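The Ferry to Dustholm

The last ferry left Mansilla at dusk, and she was on it with one suitcase and her mother's soup pot wrapped in a towel. The ticket cost 300. She had 198 left.
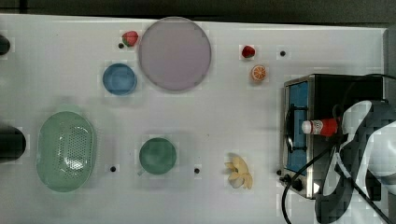
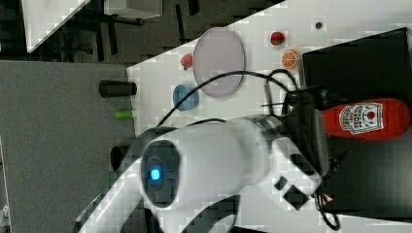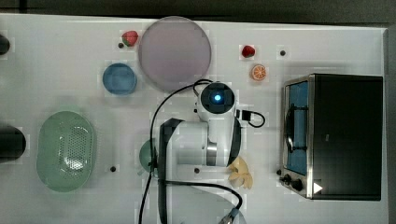 Page last changed: Sat 9 April

There were 2 other passengers, a man and a boy, both asleep before the harbor lights were gone. She sat by the window and went over what she would say to her sister.

They had not spoken since July. It had started with the house in Ustberg and who should pay for the roof, and then it had been about everything else.

It rained most of the way. At Dustholm the boy woke up and asked her if this was Clutine. She told him Clutine was the next stop, and he went back to sleep.

Her sister was standing under the shed roof with the car keys in her hand. She looked at the towel.

"Is that the pot?"

"Yes."

"I thought you sold it."

"No," she said. "I said I did."

Her sister took the suitcase and left her the pot to carry, and they walked up to the car.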